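Cups, tables and a bit of a clear-out

I've been meaning to write about the tea corner for months, and Fadwa has finally shamed me into it by asking (for the third Monday running) where all the mugs go. Good question! We bought a full set of china ones when we moved into the Clerkeck building and I can lay my hands on four. One of them has no handle and lives in my desk with pens in it, so please stop asking for that one back.

Anyway, we're switching to stainless steel. They don't chip, they stack, and you can drop one on the lino at morning tea without everybody cheering. Sohail was dead against it and reckoned tea tastes like a tap out of metal, but he's been drinking from one for 11 days now and I haven't heard a peep.
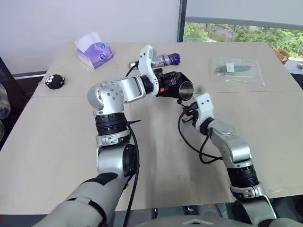
The other thing is rinsing. A steel cup shows every tea ring and every thumbprint, so give yours a proper wash with the soft side of the sponge, dry it with a tea towel and put it away upside down. Bicarb shifts the brown stains beautifully if you've let it go a bit (Emlyn, I'm looking at your end of the bench). No steel wool, please, it scratches the shine right off and they look a hundred years old by Easter.

While we're at it, a word on tables. If you push two together for a bigger surface, line the edges up properly and don't stand your cuppa on the join. Vitalii lost a whole page of notes that way and was very gracious about it, more than I would've been.

The old china is in a box by the back door, along with nine saucers that match nothing at all. Help yourselves until Friday, then it's all off to the op shop in Buststead. And if you've got a mug at home with a Clerkeck sticker on the bottom, just pop it in the box and I won't say a word!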